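ok thread. rules for benchmark fixtures and grippers, bc I've been asked the same thing 6 times since October and I'm sick of typing it in DMs

context: small lab, one arm, peg and socket tasks on a printed plate. Kusum Shakya and I rewrote our bench rules over the break. These are ours, steal what's useful

rule 1. the plate has a revision number and the revision goes in the log. Not "the grey one". We had two plates with the same outline and different socket clearance and lost a whole set of runs to it

1b. print settings count as part of the revision. Change the layer height, it's a new rev. Change the filament brand, new rev. Yes even if it "feels the same"

rule 2. nobody sands a socket. If the peg binds, write down that it binds. Rory Rankin, I love you mate, put the file down

rule 3. datum is the frame, never the table. Bolt the plate to the extrusion, measure from the extrusion. Tables get leaned on

rule 4. speed caps. We've got a contact speed and a free-air speed and they live in one config file that two people can edit. If your script overrides it the script doesn't get merged. No exceptions for demos, esp not for demos

someone asked what our caps are. Not posting them, they're for our arm and our payload and you'll copy them without doing your own risk assessment. do the risk assessment

rule 5. e-stop test at the start of every session. press it, watch the arm drop out, reset, initial the sheet. Takes less time than making a coffee. Lalit Rastogi found ours had a dodgy connector this way and that was on a day we were only meant to be "checking colours"

rule 6. wrist camera gets recalibrated after any knock, any screw tightened on the gripper, any finger pad swap. We skipped it once after a pad swap and then argued for ages about whether the policy had got worse. It hadn't, the camera had moved

6b. torque driver for the gripper screws pls. Not the hex key from your bike

rule 7. failed attempts stay in the dataset. Flag them, don't delete them. Our current set is 3692 episodes and anyone quoting a success rate off it has to say which flags they filtered

got some pushback on this one from Ramesh Tyagi who reckons the failures just muddy it. Fair for training maybe. For reporting, no. You can filter later, you can't un-delete

rule 8. report the start pose spread. "randomised start" means nothing. Randomised over what? if your fingertip always begins between the socket and the peg then say so
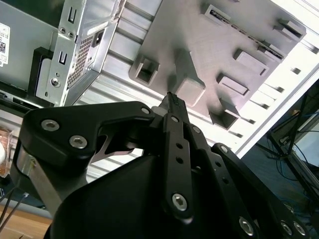 rule 9, start poses come from a list generated before the session and you run the list in order. No nudging the arm to somewhere nicer. I've caught myself doing it, everyone does it

rule 10. 600 trials before we call a number a number. Under that it goes in the notes with the word "early" in front. Pick your own threshold but pick it before you look at the resutls

re standards, a few people asked. No, a bench checklist is not a substitute for the actual safety standards for your arm. Get your site safety person to read those with you. This sits on top

other q: do we share the plate files. Yes, Kamlesh Nigam is tidying the licence and then they go up under Tosum, which is what we call the whole plate set. Every rev incl the bad ones

and cables. I forgot cables. Rule 11 I guess - nothing crosses the arm's reach unless it's clipped, and you run the arm slowly through its full range after re-routing anything. Full range, not the bit you plan on using

last one for now, rule 12. whoever's at the keyboard isn't the one reaching in. If you're by yourself, arm goes to hold and you walk round. Yes it's annoying. Do it anyway

sheet we use is one page, double sided, e-stop and calibration on the front, plate rev and pose list on the back. Kusum's laminated a copy and zip tied it to the bench so it can't wander off

will post the blank template when I've fixed the header, it still says 2 different version numbers on it which is a bit rich given rule 1

muting this for a few hours, got runs to do. If you've got a rule we're missing chuck it below, esp anything on finger pad wear, we've got no real policy there and I'd like to copy someone's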